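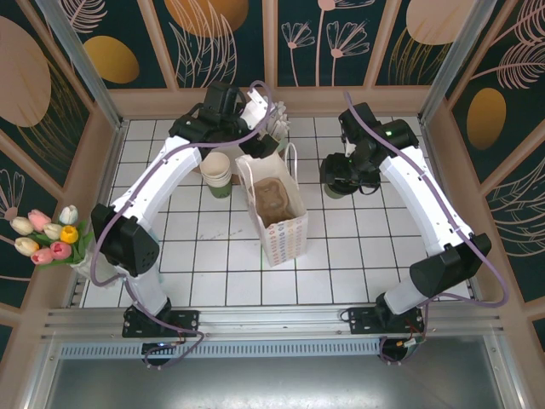

Ticket 789: Water on inside of shell panels after move, plus gap at door frame
Product: Hemmin demountable shelter, 20-panel round
Status: Closed
Opened by: Sverre Kristiansen
Handled by: Drosavix Structures support desk

Sverre Kristiansen wrote:
We took down our Hemmin at the old yard and put it up again on a new slab in November. It went together in two days with four people. Since then we get water on the inside of the steel wall panels, mostly on the north side and mostly low down. There is also a gap at the top of the door frame wide enough to get a finger in. The gap was not there at the old site. We use the building as a site office and bunk room. Same panels, same bolts, new gasket tape. The roof vent is the original one.

Support replied:
Thanks for the report. Please send the following:
Is the water there in dry weather, or only after rain?
Which panel did you start from when you put the ring up?
What torque did you use on the vertical seams?
Is the base ring bedded in sealant or sitting straight on the slab?
Is the inner liner fitted?

Sverre Kristiansen wrote:
Dry weather too. It is worst at six in the morning when people have slept there. Started from the panel left of the door and went clockwise. We didn't use a torque wrench, just an impact driver. Base ring is straight on the slab. Liner is fitted on all but five panels, which got torn in the move and we left them off.

Support replied:
Two separate problems, I think.

The water sounds like condensation. Bare steel panels with people sleeping inside will run with water on a cold night. Please check whether the five panels without liner are the wet ones. Also check that the roof vent opens all the way. The vent cap has a shipping clip that goes back on for transport, and it holds the cap nearly shut.

The door gap is probably the ring being out of round. Measure across the base ring from inside flange to inside flange in four directions and send me the numbers. Don't loosen anything yet.

Sverre Kristiansen wrote:
Four of the five bare panels are wet, the fifth is behind the heater and stays dry. The shipping clip was still on the vent. Removed it.
Could not get a tape across in one direction because of the bunks. The other three differ by 93 mm between longest and shortest. The long one runs through the door.

Support replied:
That is well out. The limit in the manual is 15 mm. An impact driver pulls each seam tight before the ring is closed, and the error ends up at the last joint, beside the door.

To correct it:
1. Take the load off the roof with the center prop. Do not skip this.
2. Back off the vertical seam bolts two turns each, starting opposite the door. Leave the base anchors for now.
3. Loosen the base anchors on the six panels nearest the door.
4. Put a ratchet strap around the ring at waist height and draw it in until the diameters agree.
5. Tighten the base anchors, then the seams, working outward from the door on both sides. Hand tools only on the first pass.
6. Run sealant along the outside of the base ring once it is fixed.

I have ordered five liner panels to you from the Ustimer warehouse. They ship with Cerkeo Freight and should be there by Wednesday.

Sverre Kristiansen wrote:
Done, took most of a day. Step 4 needed two straps, one was not long enough. Diameters now within 11 mm, all four directions, bunks moved. Door closes and the gap is gone. Liners arrived, but one has the bolt holes on the wrong side.

Support replied:
That one is a left-hand panel, picked by mistake. A replacement is on its way. You can keep the wrong one. I have added a note about strap length to the re-erection sheet.

Sverre Kristiansen wrote:
Replacement fitted. Walls dry for a week with three people sleeping in. Please close.

Ticket closed. Cause: ring out of round after re-erection; vent shipping clip left on; liner missing on five panels.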